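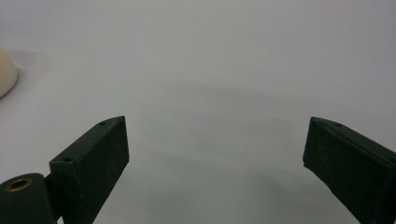 Library > Motorsport Engineering > Short Oval

Filed under: Tires and Setup, Conference Papers

3.2 Stagger and lap time on the quarter-mile oval

Tire stagger is the difference in circumference between the right and left rear tires. On a locked rear axle it sets the radius at which the car rolls freely. The Multesdale oval, opened in 1955 and repaved once, has a nearly constant turn radius, so a single stagger value can be held through both ends of the track.

Runs were made in July with one Flustik midget chassis. Spyros Mavromatis drove all of them. Cold pressures were reset before each run, and each run lasted 15 laps. The first two laps were dropped. Left rear spring rate was held at 375 lb/in, and fuel load was restored between runs.

Lap time fell as stagger was raised from the baseline, then leveled off. Past that point the driver reported a loose car on entry, and steering angle at mid-corner dropped below the value predicted by the Sotiropoulos model (Figure 4). The model assumes equal grip at both rear tires and does not account for growth of the right rear with heat.

Figure 4. Measured and predicted steering angle at mid-corner, by stagger setting.

The same procedure was repeated at Randside, where the banking is steeper. Those results are given in Section 3.3.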